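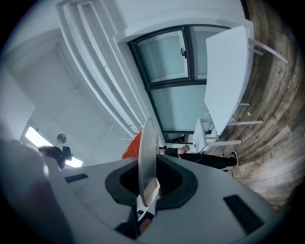 Fig. 5a. Pale translucent disc, smooth light grey plastic shell.

Filed under: Light and Materials / Student chapters
24th December, by Lensa Shiferaw

Chapter 5
Clear, cloudy, solid

When I was nine I ruined my aunt's bathroom window. It was frosted glass, the old sort with one rough side, and I'd found that if you pressed a strip of sticky tape on the rough side you could suddenly see the garden through it. So I taped the whole pane, strip by strip, and was very pleased with myself until somebody wanted a bath.

I still think it's the best optics experiment I've ever done, and I'd like you to try it before you read much further (a small piece of tape will do, and do ask whose window it is first). You're going to meet three words in this chapter, transparent, translucent and opaque, and most people arrive thinking they know them already. You probably do know the first and the last. The middle one is where the marks get lost.

Translucent doesn't mean "a bit see-through". A pair of sunglasses lets through much less light than a sheet of tracing paper might, yet the sunglasses are transparent, because you can still make out a bus on the other side. Tracing paper passes plenty of light but scrambles the directions it travels in. The light gets across and the picture doesn't. Hold the paper flat against a page of print and you can read every word. Lift it by the width of your thumb and the words melt away. Why the distance matters so much is something I'll leave hanging until section 5.2, and I'd rather you had a guess at it first.

The scrambling is called scattering, and it can happen in two places. It can happen at the surface, as it did on my aunt's window, or it can happen all the way through, as it does in milk, candle wax and a good many plastics. The tape trick only works on the first kind. The sticky stuff fills in the tiny hills and valleys, the surface is smooth again as far as the light is concerned, and there's the garden. Try it on a candle and you'll just have a candle with tape on it!

Thickness comes into it as well. My colleague Quang Ung teaches this with a bar of white soap and a vegetable peeler. A whole bar looks opaque, but one thin curl held up to a lamp glows beautifully. Was the soap opaque or translucent? His classes at Stirel have argued over that every September for years, and he never tells them — he makes them write down how thick the piece was and how bright the lamp was, and then argue again.

You'll need very little for the practical work: a torch, some tracing paper, a glass of water, a few drops of milk and a room you can darken. Add the milk one drop at a time. Everyone tips in too much, me included, and then you have to start over.

Before you turn to 5.1, find one thing at home that you'd call translucent and write a sentence saying how you decided. Keep it somewhere safe. We'll be coming back to it at the end of the chapter, and you may want to change your mind.

Contact Clokbridge Schoolbooks | © Clokbridge, all rights reserved | Back to top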